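Dristwood Youth Mentor Kit, second edition: my review after one season

I coordinate a small after-school club for teenagers in Nusel, and last year we had money for exactly one new program. We chose the Mentor Kit from Dristwood. It costs 400 for the full box, and this is not a small amount for us, so I want to write down what we got for it.

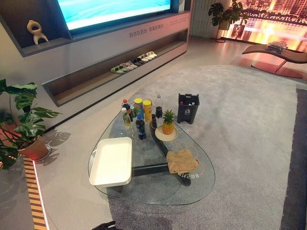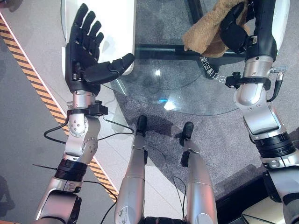
The box contains a leader's handbook, 20 workbooks for the young people, a set of conversation cards and a paper planner for the whole season. You also receive a login for the website, where you can print more pages. I recommend that you print them early, as the site was very slow for us on Wednesday evenings.

The handbook is the strongest part. It is written for people who did not study social work, and it explains how to match a mentor with a teenager, how to plan the first meeting, and what to do if the two of them do not get along. The chapter on ending a match is the best I have read on this subject. Many programs forget that a teenager can feel left behind when the season is over. Dristwood gives it twelve pages, with letters you can adapt.

The workbooks I like less. The pages about looking for a first job are good, and our older members used them to prepare for real interviews. But the pages about "my dreams" feel made for children of ten years. Our sixteen-year-olds filled them in with jokes or left them blank. The paper is also thin, so a marker goes through to the other side.

The conversation cards are a mixed case. Some questions opened a long talk, for example the one about a rule at home you would change. Others are too private for a second meeting, and we took these out of the set. I wish they were sorted by difficulty.

Before this we used the Filar program, which is cheaper and has nicer cards, but the training part is only a short leaflet. New mentors came back to me with the same questions every week. With Dristwood this happened much less – I could simply tell them the page.

One complaint about the service. Our first box came without the planner, and it took until August to get it. The reply was polite, but the season was already planned on our kitchen calendar by then.

Would I buy it again? For a club with new mentors, yes. If your mentors have experience already, ask whether you can order the handbook alone. We could, after one email, and a second copy now stays in the office.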